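Secondhand office desktops: repaste as a matter of course, or leave alone?
Hardware > Cooling and Noise

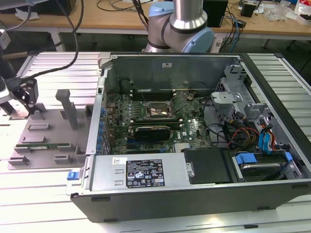

marl_pit wrote:

I look after the machines for a small surveying practice and we buy ex-office towers in batches from a dealer called Floltell. The last batch was 22 units. My question is whether it is worth removing the cooler and replacing the thermal paste on every one before it goes to a desk, or whether that should be done only on machines that show a problem.

Current procedure: blow out the dust, check the fans turn freely, fit an SSD, install the system, run a load test for half an hour, log the peak temperature. Anything that passes goes out. Anything that reaches the throttle point gets the cooler off and new paste.

Of this batch, 4 failed the load test. After new paste they all passed with a fair margin. That makes me wonder how the others would have improved, and whether the ones that only just passed will fail next summer when the office is warmer.

Paste in stock is Vilar, the grey non-conductive sort in a syringe. Cost per machine is small. The time is what I have to justify.

tern_and_tide wrote:

Leave them alone. You have a test with a pass mark and they passed it. Every cooler you take off is a chance to bend a pin, strip a screw or refit the bracket with uneven pressure. Factory paste in office machines is usually a thick, dry-looking compound that performs much the same at eight years as it did at two. It looks dreadful when you lift the cooler, and people take that as proof it had stopped working.

If your margins are thin in a warm office, raise the pass mark. Test at the ambient temperature you expect in August or add the difference to the reading.

oblique_weld wrote:

I disagree with most of that. Compound does change. The carrier oil migrates out under repeated heating and cooling and what remains is filler with voids in it. On a machine switched off every night you get one large cycle per working day. Over six or seven years that is a lot of movement between two metal surfaces with different expansion rates.

The risk of damage is overstated as well. With the socket lever down and the processor clamped, you warm the machine for ten minutes, switch off, undo the four screws in a cross pattern a turn at a time and twist the cooler slightly before lifting. I have done a great many of these and the damage has all been to fan connectors.

tern_and_tide wrote:

Warm, twist, lift is correct for a clamped lid. It is a different matter on the older sockets where the pins are on the processor and the clamp holds it only by friction. Those come out stuck to the cooler. The OP has not said which he has.

Regarding pump-out: yes, it happens, and it is well documented on bare dies and on laptops. On a desktop processor with a metal lid the flexing is much smaller. I would want figures before spending an afternoon on it.

marl_pit wrote:

All clamped lid, pins in the socket. I should have said.

I can supply some figures. The four failures dropped between 14 and 19 degrees under load after new paste. I have no before and after for a machine that passed, which is the figure that matters here.

s_aydogan wrote:

Then take three that passed, repaste them, and run the same test. Pick one from the top of your log, one from the middle and one from near the limit. Without that the thread will go on for pages.

Two points on method. Record the room temperature at the start and end of each run. And clean the fins before the first run, otherwise you will credit the paste with what the air line did.

(Selim Aydoğan, I used to post here under another name.)

quillback wrote:

Agree on cleaning first. A blanket of felted dust between the fan and the fins is the usual cause in anything that has stood on carpet. It is often invisible until the fan shroud is unclipped, and compressed air from the outside packs it tighter. I take the shroud off and brush it.

Also check the power supply intake. A hot case with a perfectly good cooler gives the same symptom in the log.

hob_nine wrote:

Does anyone have an opinion on the Urkov pads as an alternative to paste? They are the phase change sort, supplied on a backing sheet, cut to size. The attraction for a batch job is that there is no spreading to get wrong. One pad, one machine, done.

oblique_weld wrote:

I have used them. They need a proper heat cycle before they settle, so the first load test reads high and you must run it twice. For a batch with a pass mark that doubles the bench time. Once settled they are as good as a mid-range paste and they should not pump out. They will not tolerate being refitted. If you lift the cooler again you need a new pad.

For someone who wants to do the job once and then forget the machine until it is scrapped, I would choose them over paste.

tern_and_tide wrote:

For once we agree, on the last sentence at any rate.

marl_pit wrote:

Results as requested. Same room, 21 degrees at the start of every run and 22 at the end. Fins brushed with the shroud off before the first run. Same load test, same half hour, processor temperature at the end.

Machine A (coolest in the log): 61 before, 60 after.
Machine B (middle): 70 before, 67 after.
Machine C (near the limit): 88 before, 73 after.

Paste was Vilar on all three, a pea in the middle, spread by the cooler. Old compound on A was still slightly soft. On C it came off as a crust and there was a bare patch on the lid on the side nearest the memory slots.

tern_and_tide wrote:

That supports leaving A and B alone. One degree is within your measurement error and three is of no practical use to anyone running a spreadsheet.

oblique_weld wrote:

It supports a stricter pass mark, which I will grant was your suggestion. C passed the original test and was plainly defective. A bare patch on the lid suggests to me that the cooler was never seated evenly, so it may have left the factory like that.

tern_and_tide wrote:

Or somebody has had it off since. Dealers do. Look at the screw heads.

marl_pit wrote:

Screw heads on C are marked on two of the four. A and B are clean. I will ask Floltell, though I doubt they keep a record.

s_aydogan wrote:

That is a useful inspection step in itself and takes ten seconds with a torch. Marked screws, repaste regardless of the temperature. Clean screws, go by the log.

I would set the limit at 80 with your room at 21. That leaves room for a hot week and some dust.

hob_nine wrote:

What about noise? Our users do not notice temperature at all but they do complain about fans. A machine at 70 with the fan at full speed passes the test and still comes back.

quillback wrote:

Log the fan speed alongside the temperature. Most of these boards report it. The ones I have here idle at roughly 600 rpm and you cannot hear them from the chair. If one is idling at twice that with a clean heatsink, the contact is poor or the fan curve has been altered in the setup screen. Reset the setup to defaults before you blame anything mechanical.

Worn bearings are a separate matter. A Henríquez replacement fan has the right connector order for the boards I see, but check yours, as some makers use their own pin layout and a standard fan will run flat out or give an error at start-up.

marl_pit wrote:

The own-layout connector has caught me before. There are adaptor leads, and I now keep a handful in the drawer.

I will add fan speed at idle to the log sheet. The revised procedure is then:

Reset setup to defaults.
Inspect cooler screws for marks.
Shroud off, brush fins, check power supply intake.
Load test, log room temperature, processor temperature and idle fan speed.
Repaste if the screws are marked, the reading is over 80, or the idle speed is out of line with the rest of the batch.

oblique_weld wrote:

Reasonable. I would still repaste the lot if it were my bench, but I do not have to fill in your timesheet.

Change the coin cell while the side is off. At that age they are all due.

tern_and_tide wrote:

Seconded on the coin cell. Measure the old one if you are curious. Anything under 2.9 V goes in the recycling here.

fenwright wrote:

Slight tangent. What are people using to clean off the old compound? I have been using isopropyl and kitchen roll and it leaves lint.

quillback wrote:

Coffee filters, the flat white ones. Same isopropyl. For crust like the stuff on machine C, leave a soaked piece on the lid for a couple of minutes first and it wipes off without scraping. Keep the alcohol off the fan label or the print comes away.

marl_pit wrote:

Floltell have replied. They do not repaste as a rule but they do swap processors between machines to make up an order, and they cannot say which ones. So marked screws probably mean a swapped processor. I am going through the rest of the batch with a torch this afternoon and will post the number.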